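Romance Guest House - room and table checklist, March round
Filled in by Noemí Meléndez
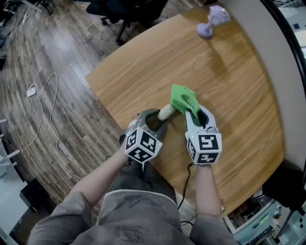 FURNITURE AND FITTINGS

Tables, wobble and edges: OK. I leaned on every one of them properly, with my full weight, and I'm happy to say the felt pads from last spring are still doing their job.

Chairs: ATTENTION. One in the breakfast room creaks in a way I don't care for. I've put it in the store with a label on it, so please don't bring it back out, however busy the morning gets!

Wardrobe wall brackets: OK, apart from Room Ledesma, where the top screw turns freely. Needs a longer one.

WINDOWS AND STAIRS

Window stays: OK on both floors - a little stiff in Room Koneo, and a drop of oil would be a kindness.

Stair carpet: ATTENTION. The edge is lifting on the turn. Tacked down for now, but I'd like the fitter to see it before Easter guests arrive with their big suitcases.

Handrail: OK.

HOT WATER AND FIRE

Basin taps: OK. Left running for 60 seconds each, as always.

Smoke alarms: all tested, all very loud (sorry to the lady in Muder, who was having a nap).

Fire blanket in the kitchen: OK, tag in date.

Escape route torch: battery changed.

Still to do: wardrobe screw, carpet fitter, oil for the window. Budget left for small repairs is 207 euros, and the screw won't trouble it much.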